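Widar: progress to the end of July

Work package 2 (two-arm table clearing) is on schedule. The Kastcombe cell has logged 760 teleoperated demonstrations, of which 19 were rejected for dropped joint readings. Each one asks the operator to move a plate, cutlery and a cup to a tray. 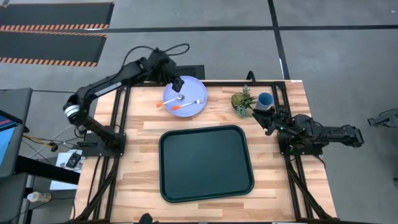
Training now uses separate action heads for the left and right arms – the shared head tended to stall one arm while the other closed its gripper. Kwaku Dogbe is repeating the comparison with new object layouts. Baiba Rebane will send the results tables to Nasville with the next claim.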